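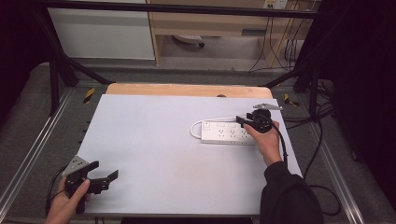 White strip, white cord, white table. The cord comes off the left end and loops back round to the right.

October 15, 2022
By Somkiat Chareonsuk

I was asked to put up a gallery on tidy desks and I said yes before I'd thought about whether I believed in them. Everyone with a desk has been told by now that the cure for a messy one is a better power strip, or a sleeve for the cables, or a little tray that screws on underneath. I have bought the tray. It was a Dokon, it held 4 plugs if they were the slim kind, and mine were not the slim kind.

So I have my doubts about the whole business, and a strip lying on a bare table doesn't do much to settle them. Of course it looks neat. Look past the table to the desk at the back, with black cables hanging down the side of it and across the carpet, and you get a fairer idea of how most of us live. I'd like to see one of the Harnenex or Irker brochures show that bit.

The switch is a point in its favour, I'll admit. It's a small one, near the end where the cord comes out, and I like a switch I can find. Whether I would ever use it is another matter. I had one within reach for all of September and still left everything on.

White is the other thing I can't make my mind up about. It vanishes nicely against a white top, and then it spends its life on a floor getting kicked. The Wiriya catalogue charges more for white than for black and doesn't say why. I wrote to ask and was sent the catalogue again. 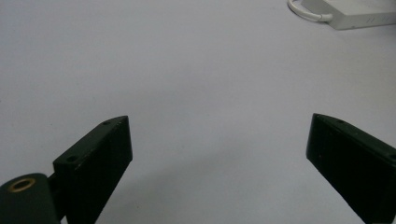 Pale tabletop with nothing across the middle, and a white device up in the right-hand corner.

I do see the appeal of so much clear surface. I've managed it at home for the length of a cup of tea. After that the post arrives, then the charger, then whatever was in my pockets, and I'm back to hunting for a free socket with my elbow on the keyboard.

If anybody has kept a table like this for 90 days with the thing in daily use, write in and I'll put your pictures up. I'll want to see underneath as well.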